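Grarthorpe Mod Team, May check-in
Voice call, 7 p.m. server time. Minutes by Wanpen Klinhom, who lost the coin toss again.

Present: Urszula Michalski (rendering, chair), Wanpen Klinhom (items, minutes), Ollari (world gen), Intarasuk (build scripts, mostly muted).

1. Last month's minutes
Approved without anyone opening them.

2. Crash on chunk reload
Ollari has traced the crash to the furniture tile entities saving their inventory twice. The log from the test server contained 1437 copies of the same warning, which we had all been scrolling past as if it were weather. The fix is in a branch. Urszula asked whether the branch had been tested. Ollari said it compiled.
Action: Ollari to test it on a world with something in it.

3. Config file
There are now 94 options. Intarasuk unmuted to ask who had requested the one that changes the pitch of the lantern sound. It was Intarasuk, in a ticket from last winter. The option stays.
Action: Wanpen to sort the file into sections and write a comment for each option whose purpose can be established.

4. Zasolico compatibility
Their library has renamed the registry helper, so 135 of our item registrations now call something that doesn't exist. Urszula proposed pinning the old version. Ollari proposed writing our own helper, as he does at every meeting. We are pinning the old version.
Action: Intarasuk to pin it and put a note in the readme.

5. Furniture models

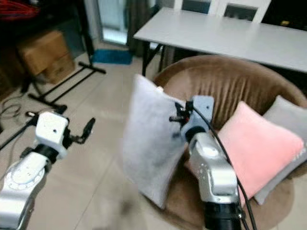

The armchair model is still a cube with ambitions. Urszula wants it rebuilt before the next beta, with a proper curved back and the seat height matched to the sitting animation, so players stop hovering. She would like the back to have vertical channels like the brown velvet one, done in the texture and kept out of the geometry. Wanpen asked if cushions could be separate items, in light gray to start with. Agreed, provided they don't get their own tile entity (see item 2). Ollari wanted them throwable. Deferred.
Action: Urszula to do the model, Wanpen the cushion item.

6. Downloads
The last beta passed 300 downloads. Intarasuk noted that the build server accounts for a share of these and declined to say how large.

7. Any other business
Ollari asked about throwable cushions. Still deferred.

Call ended at 8:40 p.m. Next call in June, same channel, with Ollari taking the minutes.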